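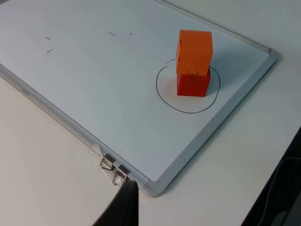
Whiteboard and two wooden cubes

Home | Forum | Email Marketing | Ads | Log in

Open rate dropped after I moved my newsletter to a new sending domain

Radoslava Kollár
I run a small list for my shop, 438 subscribers. In April I switched from a free address to one on my own domain and sent through Zunus. Opens fell by almost half. Same subject lines, same send time. Do I need to clean the list or is it the domain?

Marek Oravec
Check SPF and DKIM first. Zunus gives you the records but you have to add them at your registrar yourself. Then add a DMARC record with p=none and read the reports for a couple of weeks. A new domain has no history with the mail providers, so send to your most active readers first — 200 or so at a time — and add the rest later. Remove anyone who hasn't clicked in a year, but do that second.

Makokha
Same thing happened to me, I went back to the old one. Try shorter subject lines maybe.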